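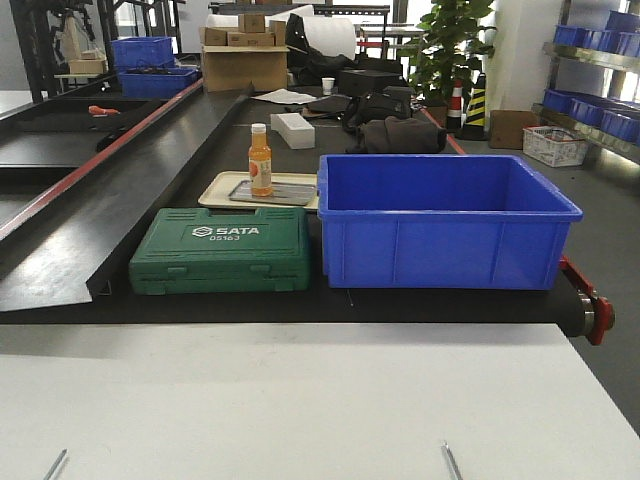 Walter Muñoz wrote to us that the repair evening should start later, for the people who come by bus from Mollah cannot arrive before six. We thank him for this remark. We have asked the driver for the timetable and it seems he is right, so from the next evening we open the door at half past six and close at nine.

Please bring only things which you can carry alone. Last time we received 2 lawnmowers and they blocked the entrance. Lamps, radios, toasters and chairs are very welcome.
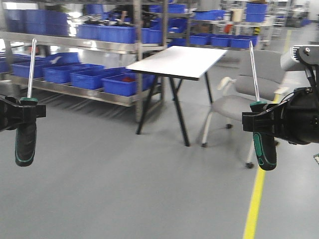
Flornholm, 13 Apr 2022

The lending shelf has now a small deposit of 5 euros for each thing. You get it back when you return the thing clean and complete. Consuelo Palomino keeps the list, and she asks you to write your telephone number in a readable way.
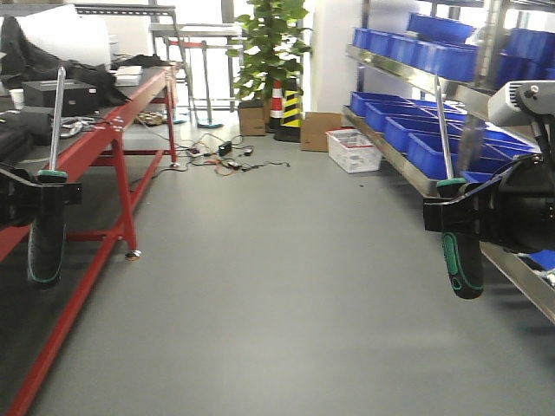
In May we will put the lending shelf in a better order. Until now the small parts lie together in old biscuit tins, and to find one hinge can take the whole evening. I would like to have blue plastic bins on steel shelves, as on the right side here, with a label on each bin. If you have such bins at home and do not need them, please tell us before you buy anything new for us.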